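Gultora Komik 508 Tour Guide Audio System

Equipment > Group audio > Komik series

The Komik 508 is a one-way wireless audio system for guided walking tours, museum visits, and factory visits. One transmitter is carried by the guide. Each guest wears a receiver with a single-ear headset. The system is sold to tour operators and is also available on seasonal hire.

Product status: current. Replaces the Bukik handset, which remains supported for spare parts but is no longer sold as a set.

Operation

The guide selects a group code on the transmitter and places it in the charging case together with the receivers for that group. Closing the lid copies the code to every receiver in the case. Receivers can also be coded one at a time by holding them against the back of the transmitter until the status light turns green.

Codes run from 001 to 999. Two groups using different codes can stand next to each other without hearing each other's guide. If two guides from separate companies happen to choose the same code, the transmitter that was switched on second shows CODE BUSY and stays muted until another code is selected.

Volume is set on the receiver by the guest. There is no channel control on the receiver, so guests cannot move to another group by accident. Maximum output is limited in firmware and cannot be raised from the menu.

Transmitter

The transmitter has a lapel clip, a neck cord loop, and a locking socket for an external microphone. The built-in microphone is intended for indoor use and quiet streets. For traffic, fountains, or wind, use the headset microphone with the foam cover fitted.

Mute is a sliding switch on the left side. It can be found by touch and worked with gloves on. When mute is on, receivers stay connected and guests hear silence in place of hiss.

A second microphone can be connected with the Y cable for tours given in pairs, such as a driver and a guide. Both microphones are live at the same time. The Y cable does not provide a second language. For two languages, use two transmitters with two codes.

Receiver

The receiver is sealed against light rain. It should not be rinsed under a tap. The front label has a writable panel for the unit number, and pencil wipes off more cleanly than marker.

The headset socket is a standard stereo type, and guests may use their own wired earphones. Wireless earphones cannot be paired.

If a receiver hears no signal for 5 minutes, it gives one short tone and goes to standby. It wakes when the signal returns. Receivers left in standby overnight will need charging before the next departure.

Specifications

Model: Komik 508
Direction: one-way, guide to guests
Group codes: 999
Transmitter battery: 1100 mAh, rechargeable, replaceable
Receiver battery: 1100 mAh, rechargeable, replaceable
Standby delay: 5 minutes
Transmitter display: backlit, three digits plus status line
Headset: single ear, over-ear hook, left or right
Case: hard shell, lockable, with charging contacts in each slot

Transmitter and receiver batteries are the same part. Keep spares with the case and mark them with the date of first use.

Range

Range depends on the site. Open squares and parks give the best results. Thick masonry walls, crypts, metal staircases, and elevators reduce it. Guests who stay behind in the previous room to take photographs may lose the signal and will recover it when they rejoin the group. We recommend walking a new route once with one transmitter and one receiver before the first paid tour.

Do not place the transmitter in a bag with a phone or a metal water bottle.

Hygiene and storage

Ear hooks are wiped between groups with a lightly damp alcohol cloth. Foam pads are single use. Do not spray liquid into the case. Charging contacts are cleaned with a dry cotton swab.

Store the set indoors in a closed case with the batteries partly charged. For a winter closure, remove the batteries and charge them again in April, before the season starts. A normal office cupboard or a deep drawer is suitable. A parked vehicle is not.

Included in the set

Transmitter with neck cord
Receivers, quantity as ordered
Headsets, one per receiver
Headset microphone with foam cover
Charging case with power cord
Printed quick guide in English, Spanish, and Italian

Compatibility

Komik 508 receivers do not work with Bukik transmitters. The Bukik headsets fit the Komik receiver and can be kept in use. The Prothero wall rack holds the charging case in the open or closed position and is ordered separately, with screws for solid walls only.

Firmware

The current version was released on 8 November 2022. It corrects a fault in which the battery indicator on the transmitter stayed at full after a battery change. Updates are installed through the port on the case and apply to every unit seated in it. Leave the lid closed until the case light stops flashing.

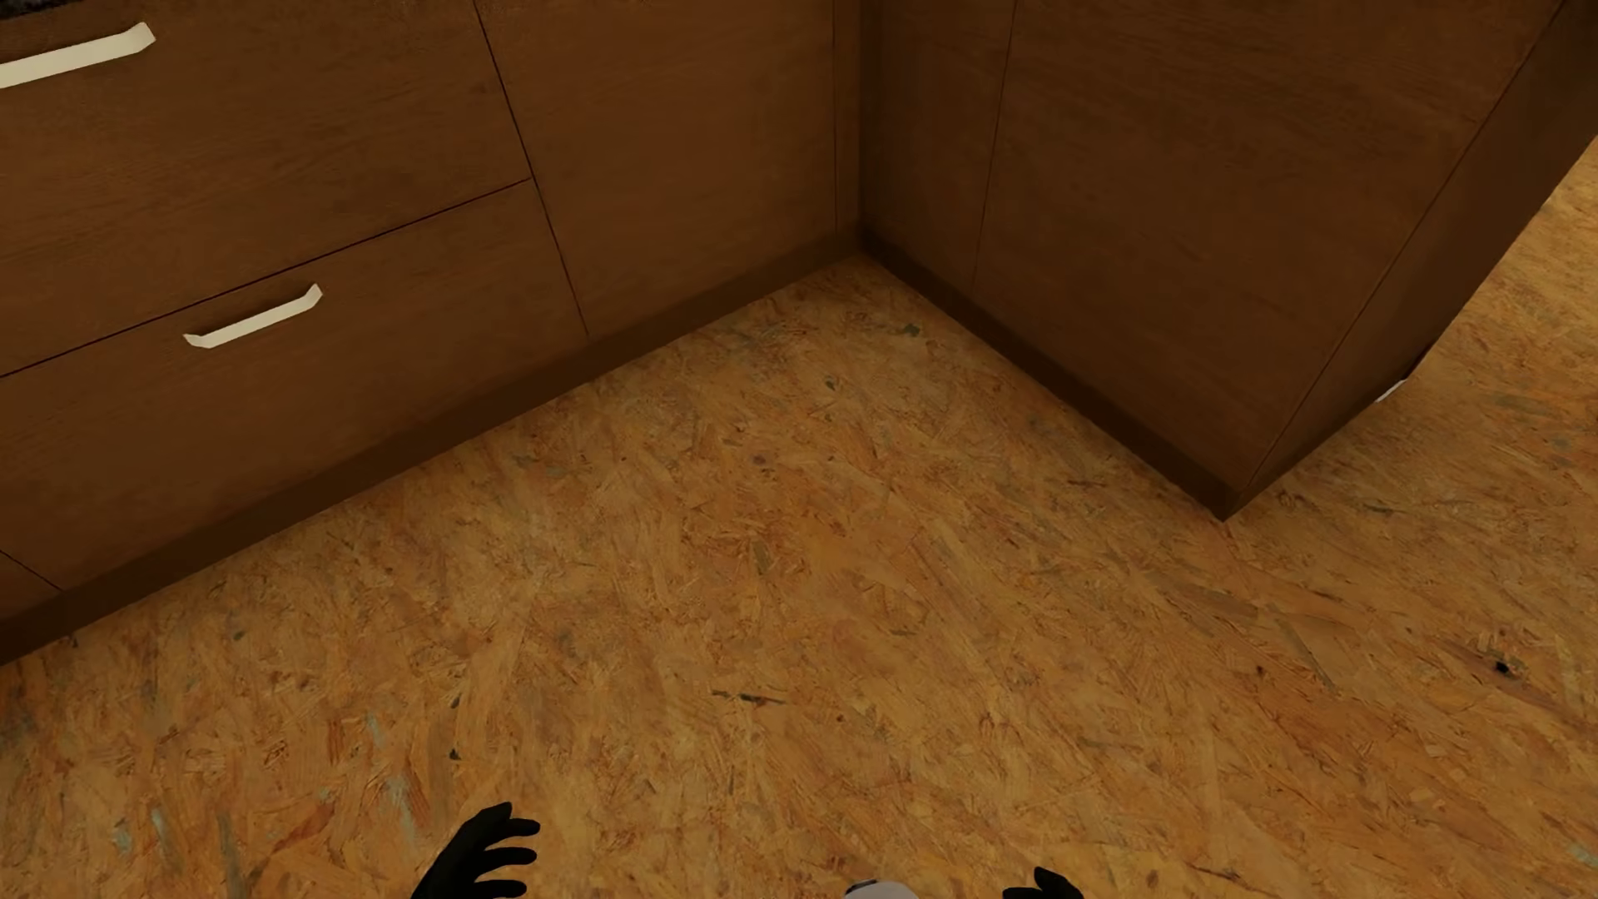 Ordering and hire

Orders and hire requests are handled by Callum Pickering at the Gultora equipment desk. State the largest group size you expect, the number of languages, and whether guides work indoors or outdoors. Hire sets are returned in the case supplied, with all batteries fitted.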